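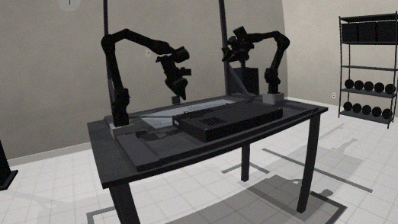 mossyporch replied:
Oh please don't give up on beige yet! I know everybody groans when they hear the word, but the reason it got a bad name is that people bought the pinkish kind and put it under yellow bulbs. Get one that leans a little green and it's gorgeous all day long. What trim color are you working with?

Forums Paint & Color Floors Kitchens Search Log in

Thread: Long hallway, gray doors, do I dare go beige?

latchkey_lou wrote:
Trim is bright white, doors are a light gray that I am keeping because I painted every one of them last January and my shoulder still remembers it. The hallway is 15 feet long with one window at the far end. I've got two sample pots from Futach, one called Quiambao Sand and one plain off-white, and I keep walking past them grinning. I love the Sand! My sister-in-law says warm walls and cool doors will fight each other. Will they?

drywall_dreamer wrote:
They'll fight. Sorry. I did warm walls with cool gray doors at our old place in Ondale and the doors turned blue. Not slightly blue either, baby shower blue. We lived with it for a winter and then I redid the whole thing in off-white. Go with the off-white pot and put your fun color in the powder room.

mossyporch wrote:
Which gray though? There are grays that are secretly blue and grays that are secretly nothing at all, and only the first kind does that. Hold a sheet of printer paper up to a door at noon. If the door looks blue next to it, drywall_dreamer has a point. If it just looks gray, you're fine and I'm jealous of your hallway.

latchkey_lou wrote:
Printer paper test done, it just looks gray!! Going to paint a big board with the Sand tonight and carry it up and down like a crazy person.
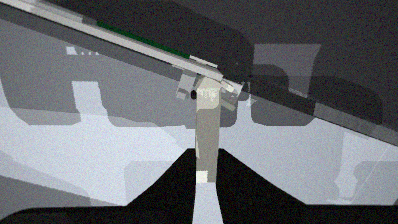 hazel_and_putty wrote:
Beige next to gray is one of my favorite combinations and I will defend it to anyone, so count me in for the Sand. What makes it work is keeping both of them flat and letting the gray be the smaller amount. Look at the tall post in the middle there: matte beige with faint darker patches, and those light and medium gray bits at the top don't turn it pink or dingy at all. Then you get the small white block near the bottom, which does what your trim is going to do. The beige has the most room and the gray just gets to be crisp. Put that on a wall and I'd be thrilled.

drywall_dreamer wrote:
A post is not a hallway, hazel. Walls bounce color off each other, that's the whole problem with a narrow space. Beige on both sides gets you double beige. And flat paint in a hallway? With kids and a dog? You'll have handprints by supper.

hazel_and_putty wrote:
OK, the bounce thing is true, I'll give you that one. Go a step lighter on the card if the board looks heavy. But I'm not budging on flat! Woltum makes a washable one and I've scrubbed spaghetti sauce off mine with dish soap. Left no shiny spot. Two coats, let it cure a good while before you go at it with a sponge.

mossyporch wrote:
Seconding the washable flat. Old plaster looks a hundred times better in it too, every bump shows in eggshell when the light comes in from the end like that. Lou, is the ceiling staying white?

latchkey_lou wrote:
Ceiling is staying white because I am not looking up for that long. Board report: by the window it's the color of a good oatmeal cookie, and down at the dark end it goes a little muddy after 4 pm. Doors look gray the whole way, no blue. I'm so happy with it. Might try one step lighter for the dark end, or would two different beiges be silly?

drywall_dreamer wrote:
Don't do two. You will see the join every time you carry laundry past it. Change the bulb at the dark end first, then look at the board again. I still vote off-white, but if the doors aren't going blue then you've got better doors than I had.

hazel_and_putty wrote:
Agree on the bulb! And stand the board up on its edge, don't lay it on the floor, it reads way darker lying down. Post an update when the first wall is done, I want to hear about it.

latchkey_lou wrote:
New bulb is in and the muddy is gone. Buying a gallon of the Sand in the morning, washable flat. Does anybody have a favorite roller nap for bumpy plaster?

Recent in Paint & Color
Painting stair spindles without losing your mind
Best white for a north-facing kitchen
Primer over old wallpaper paste, yes or no?
Ceiling color in a low basement
Cleaning brushes after oil-based trim paint

Contact us | Copyright Ondale Home Forums | Back to top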